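Skernoldale Homes Forum > Interiors > Doors, trim and other regrets
Thread: Keep the orange doors or paint them?

muria_mud
We have 7 interior doors, all orange stained wood, all raised panel. My wife wants them white. I want to watch baseball. Before I lose this argument, has anyone here kept theirs and been happy?

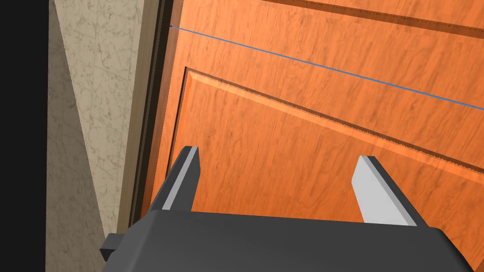

1 min read

Also open to hearing from people who painted and cried.

Flesongate_Phil
Painted mine in October. Shellac primer, two coats of enamel, looks great. Took so long that my kid learned to drive.

dovetail646
Please don't paint real wood. You can always paint later. You can't unpaint, at least not out of those panel grooves — I tried with a dental pick and gave up after one door.

Flesongate_Phil
It's a door, not a Stradivarius.

dovetail646
Said every person who ever sold me a house.

jcabanatuan
Third option: leave the doors and change the walls. Orange next to beige makes both of them look ill. We went with a dusty green called Belmonte and the doors calmed right down.

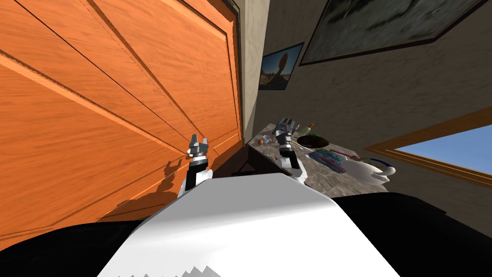
It also cost me 6 cans of paint, so I'm not claiming it was the lazy route. But walls have no grooves, and you can do one room and quit, as I did.

muria_mud
Does the green look like a dentist's office?

jcabanatuan
A nice dentist.
— Jayson Cabanatuan, still has a gallon left if you're local

hinge_benefits
Got a quote to replace all of mine with new white ones. $2901 before hardware. I now find orange very soothing.

Flesongate_Phil
Still say paint. Take them off the hinges and number them, though. I didn't, and the bathroom door has never closed right.

muria_mud
Showed her the thread. She's picking whites.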